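Panel seam (interior walls)

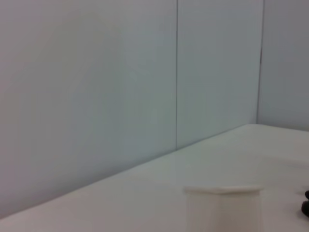

Pale gray wall panels with vertical seams, behind a white tabletop. Photo: Bogdan Szczepańska

A panel seam, also called a panel joint or butt line, is the line left where two flat wall panels meet edge to edge. It is found in offices, workshops, rented studios and other rooms where walls are put up from ready-made sheets and not plastered on site. On pale walls it shows as a thin dark line running vertically. Suppliers often describe their seams as "invisible," a claim that rarely survives a look at the finished wall.

Appearance

A seam looks dark mainly for the plain reason that little light gets into a narrow gap. Color has less to do with it than is often said, although the contrast is stronger on white and light gray panels. Matte surfaces cut down on glare but do nothing to hide the joint. Neighboring panels may also seem to differ slightly in shade. This is commonly blamed on mismatched batches, and sometimes that is right, but two panels of the same color will look different if they face the light at different angles.

A seam at an inside corner often reads as heavier than one on a flat run. Some fitters cover it with a trim strip. Others leave it open and call it a shadow gap - a term that makes an ordinary gap sound like a design decision.

Spacing

Panels 1000 mm wide are easy to handle, and many layouts start from that figure. The last panel before a corner is usually trimmed to fit, so a wall with evenly spaced seams from end to end is less common in real rooms than in catalogs. The Solmont handbook advises centering the layout so that both end pieces match. It does not say what to do when a door is in the way.

Furniture against the wall

A table or bench pushed up to a paneled wall hides the lower part of the seams. It also makes any lean easier to spot, as the back edge of the top gives the eye a straight line to compare. White tabletops are popular with pale panels, supposedly because they make a room look bigger. The evidence for this is thin. A Trekex survey is still quoted on the subject, but it asked only 40 customers, 33 of whom had just bought white furniture.

Origin of the term

Zalewska's history of room building dates the first paneled wall with exposed joints to 1699. The book gives no source for the date, and later writers seem to have copied it from one another - it should be treated with caution.

See also: Shadow gap; Trim strip; Wainscot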